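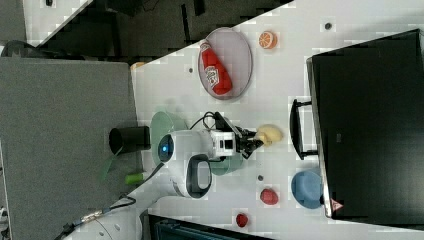
Arm and gripper on the white table, closing on the yellow one.

Merkau wrote:
Hi all! I'm putting together a budget for a second table like this one and would love a sanity check before I send it in. Jernine quoted me 622 for a set of spare finger pads and cables, and I have 90 left over for plates, bowls and pretend food - which sounds like plenty until you start shopping!

Parsons_shop wrote:
Nice setup. I'd skip the spares bundle, though. We bought one in January and most of it is still in the bag. Get two pairs of pads and put the rest toward a longer service plan.

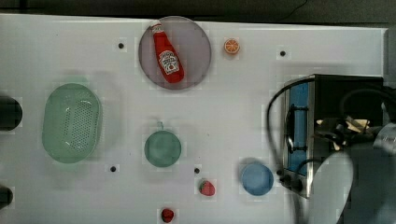 Does the 622 include shipping?
Shipping is another 100 on top, and the quote is only good for 7 more days.

liltine wrote:
I have to disagree with Parsons a little (sorry!). Our pads wore out faster than I ever expected, and waiting on a reorder cost us far more than the bundle would have. Buy the spares, and get the dishes secondhand.

Parsons_shop wrote:
Fair enough, but you run yours all day long. Merkau, how many hours are you planning on?

Merkau wrote:
Mornings only at first. I'll ask Jernine for a price on just the pads and post it when I have it - thank you both!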